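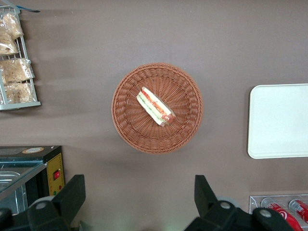

Vulluneck Shelf and Counter Set: README

Maintainer: Hjørdis Sjögren
Hardware and recording: Sixten Hovland, Birger Nordin
Labels and language check: Maj-Britt Blomqvist
Current state: second release, December

What this set is

Vulluneck is a collection of recordings from a small practice shop counter. A two-finger gripper works with the things one finds at such a counter: a wrapped sandwich, a wicker basket, bagged bread on a wire rack, a tray, soda cans in a clear holder. The recordings come from a camera mounted close to the gripper, looking down.

We started it because of a question from Njål Isaksson at Dirkberg, who runs a chain of kiosks. He asked if a machine could keep a counter in order during the quiet hours, between the morning and the lunch guests. He did not want a film of a robot making a somersault. He wanted to know if it can pick up a sandwich without squeezing it flat. Our answer at present is "sometimes, and slowly". The rest of this file explains what we mean by that.

Contents

The release has 1,000 episodes. One episode is one attempt at one chore, from the first movement of the arm until the operator stops it. Failed attempts are kept. In the first release we removed them, and this was a mistake, as several users told us.

Each episode folder holds:

- video from the gripper camera
- arm positions and finger opening, with time stamps
- one instruction in English, written by a person
- a result label (done, partly done, not done)
- a free comment, which is often empty

Chores

There are 5 chores in the set:

1. Take a wrapped sandwich out of the basket and lay it on the white tray.
2. Put a wrapped sandwich from the tray into the basket.
3. Take a bag of bread from the wire rack and lay it in the basket.
4. Put a bag of bread back on the rack.
5. Take a can out of the clear holder and stand it on the tray.

The positions of the objects change between episodes, but not very much. The basket is normally in the middle of the working area. If you need large variation, please use another set together with ours.

How well do the machines do it

We trained one policy, called Amin, on the first part of the set and tested it on the same counter. For chore 1 it reached 69 per cent done. This is the best number we have, and I ask readers to not quote it alone. The test had the same light, the same table and the same kind of sandwich as the training.

Chore 2 is a little worse. The wrapped sandwich is not stiff, and when the fingers open it can roll against the rim of the basket and stay there, half in and half out. We label this "partly done". Maj-Britt thinks it should be "not done", as a customer would not accept it. We have not agreed, so there is a field called strict_label where you find her opinion.

Chore 3 is difficult for a different reason. Clear plastic shines in the lamp, and the bags lie close together. The policy often takes hold of two bags, or only of the loose plastic. A person feels this at once in the fingers. Our gripper has no touch sensor, so it continues happily to the basket with nothing.

Chore 4 was done so seldom that a percentage would give a wrong feeling of precision. Chore 5 works when the can is at the open end of the holder and fails nearly always when it is further in, as the fingers are too wide for the space.

Speed: a trained person does chore 1 in a moment. The policy needs long enough that Sixten goes to fetch coffee. For a quiet hour in a kiosk this can be acceptable. For lunch it can not.

So, can a robot look after the counter? In our opinion, not yet without a person near. It can do one part of the work when the objects are where it expects them. It does not notice a torn wrapper, it does not know which sandwich is the oldest, and it can not wipe up after itself.

Known problems

- In 4 episodes the video stops before the arm does. They are marked with short_video.
- Strong reflections on the plastic film hide the edge of the sandwich in many episodes.
- The gripper fingers are always in view and cover the lower part of the video. Do not crop them away without thinking, as the opening of the fingers is useful information.
- "Can" and "tin" are both used in the instructions. Birger wrote "tin" before we made a rule.
- The cans are only moved in chore 5, and the small appliance on the counter is never operated. Nothing in the set teaches how to use it.

Permitted use

Free for research and teaching. For use in a product, write to us first. Please do not use the set as proof that a machine is safe near customers. No safety tests were made, and there were no customers.

Food hygiene was not studied either. The gripper was cleaned when somebody remembered it.

Thanks

Clukoneo lent us the arm and were patient when we returned it late. Njål read the first version of this text and asked us to take out the word "autonomous", which we did, everywhere except in the name of one old folder.

Changes since the first release

- Failed attempts put back
- strict_label added
- Chore 4 recorded again with the rack fixed to the table
- Spelling corrected in the instructions (thank you, Maj-Britt)
- Time stamps now in seconds everywhere; before, the finger opening had milliseconds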